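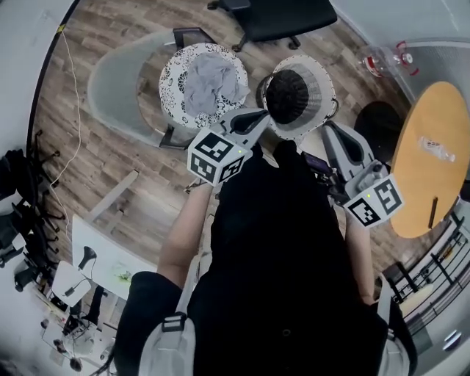

Vukora Meal Shake Powder, Vanilla

Vukora is a powdered meal shake for people who are watching their calories and want one meal of the day already decided. Mix it with cold water or milk and have it in place of breakfast or lunch. It comes in an 800 g resealable tub with a scoop inside.

One tub makes 20 shakes at the standard serving of 40 g. The 7-day plan printed inside the lid uses one shake a day, so a tub lasts well past the first week. The plan also has a short walking schedule of 30 minutes a day, written by trainer Puspita Lau. You can follow the walks or skip them.

How to mix
Pour the liquid into the shaker first, then add the powder. Shake hard and let it stand for a minute. A blender gives a smoother drink, and you can add frozen berries or half a banana. Oat milk makes it thicker. Drink it soon after mixing or keep it in the fridge and finish it the same day.

Flavors
Vanilla, cocoa, and coffee. The coffee flavor contains caffeine. A cinnamon flavor is planned for September.

Storage
Keep the tub closed in a dry cupboard. Leave the scoop on top of the powder and don't put it back wet. Some settling is normal, so stir before the first use.

Please note
Contains milk and soy. Vukora is a food and is not meant to treat any condition. Results differ from person to person and depend on what you eat the rest of the day. Talk to your doctor before starting if you are pregnant, nursing, under 18, or taking medication. Do not use it to replace every meal.

Customer comments

"Less sweet than the last one I bought. I use a bit more water than it says." Lajos Halász

"Cocoa is better than vanilla. Lid is stiff at first." Dewanti Harahap

Shipping and returns
Orders placed before noon ship the same day. Unopened tubs can be returned within 30 days. The Brukatex shaker bottle is sold separately.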